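# Section 6: Running the Shelf Demo on an Open Day
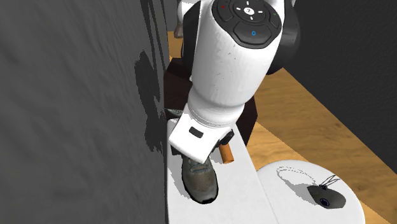 *Figure 6-1. Simulated view of the shelf task, with the gripper at the gray sneaker.*

This section covers the shelf demo as shown to visitors at the Pestier building. It assumes you have finished Section 4 (software install) and can already start and stop the simulator from the operator desk. The demo runs on the Imik station first, in simulation. The real arm is shown second and only by a trained operator.

The shelf task uses a gray shoe on a long white shelf. A small orange cylinder lies next to the shoe, and the gripper has to work without knocking it. Visitors tend to ask about the cylinder, so point it out early.

## 6.1 Before the doors open

1. Switch on the operator desk and the visitor screen. Wait for both to show the Imik start page.
2. Log in with the demo account. Do not use your own account, as it will show your saved projects on the visitor screen.
3. Open **Scenes > Open Day > Shelf**.
4. Set the view to **Wrist High**. The view should match Figure 6-1, with the arm coming down from the top and the shelf running toward the bottom of the screen.
5. Check that the shoe and the orange cylinder are both on the shelf. If either one is missing, choose **Reset Objects**.
6. Set the playback speed to 100 percent.
7. Run the task once from start to finish with no visitors present.

**Note:** The first run after a cold start loads slowly. The progress bar may sit still for up to a minute. Leave it alone.

**Note:** Shadows in this scene have ragged edges, mostly where the shelf meets the wall. They have no effect on the task. Bernadette Brunet keeps the list of known display faults, and this one is already on it.

## 6.2 Giving the demo

1. Bring the group in and ask them to stand behind the yellow line. Keep groups small enough that everyone can see the visitor screen.
2. Show the still view first. Give people time to find the arm, the gripper and the shoe.
3. Press **Run**. Let the first pass play without talking over it.
4. Press **Reset Objects**, then **Run** again. This time, pause when the gripper reaches the shoe.
5. With the task paused, explain the contact setting. The operator can raise or lower how hard the gripper presses before it stops.
6. If a visitor wants to try, hand over the dial and let them change the contact setting. Everything else on the desk stays locked in the demo account.
7. Press **Run** and let the group watch the result -- good or bad. A failed pick is fine to show.
8. Press **Stop** before moving the group to the real arm.

**Caution:** The **Run** button on the operator desk can also drive the real arm if the selector switch is set to LIVE. Check that the switch reads SIM before each group. Remove the key and keep it with you.

**Note:** Plan for 3 passes per group. More than that and the next group backs up into the hallway.

## 6.3 If something goes wrong

**The shoe slides or falls off the shelf.** Press **Stop**, then **Reset Objects**. If it happens twice in a row, reload the scene.

**The gripper stops short of the shoe.** A visitor has probably left the contact setting at its lowest value. Choose **Defaults** and run again.

**The picture freezes but the timer keeps counting.** Close the visitor screen window and open it again from the **Display** menu. The task itself is still running.

**The log is full.** The demo account stores 1,000 passes. Export the log to the Texier drive, then choose **Clear Log**. Do this at lunch if you can -- the export locks the desk until it finishes.

## 6.4 Closing down

1. Press **Stop** and close the scene. Answer **No** when asked to save changes.
2. Export the log, even if it is not full.
3. Write the number of groups and any faults on the sheet by the desk.
4. Return the selector key to Harsh Vashisht or to the key box in the Pollevum room.
5. Switch off the visitor screen, then the operator desk.

For the real arm, go to Section 7. Do not start Section 7 with visitors in the room.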